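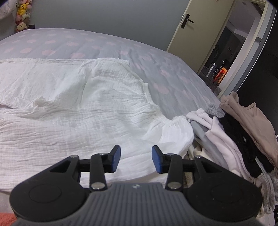
Anatero's answer, when somebody near the front asked why a person should have to make a bed so that a machine can learn to, was that it is the quickest way they know. A reader who had been on the earlier tour wrote to tell me I'd hear that line, and also that I should count how often the word "quickest" came up. I gave up before the coffee.

The open day at Lullholm ran from mid-morning until 3, and up to 30 of us were let in at a time. The firm's pitch is simple enough. You hold a gripper in your hand, you do a household job with it, and the recording goes into a pile with all the others until a robot can copy it. Bedding and clothes are the current subject. A muslin blanket on a spotted duvet sounds like nothing much, but thin crinkly cloth goes where it likes, and a heap of clothes with a sock near the top is worse.

I had a go. The thing is heavier than it looks and my wrist knew it within minutes. Two fingers with soft blue tips are fine for pinching a corner and poor at smoothing anything, so I kept wanting to put it down and use my other hand. The guide said everyone does that at first. I would like to know what the robot makes of those recordings.

The screen in the hall said 3,294 demonstrations so far. I asked how many were good ones and was told they were "all useful", and the talk moved on to Tiletent, the software that sorts them. We were shown a slide of that.

What we weren't shown was a robot folding a blanket by itself. The arm in the Hollmann room was driven by remote control from a desk a few feet away, quite neatly, and plenty of visitors clapped as though it had done the work alone. A notice by the door did say it was being driven. It was small.

Entry is free, parking isn't, and the 300 bus stops outside the gate.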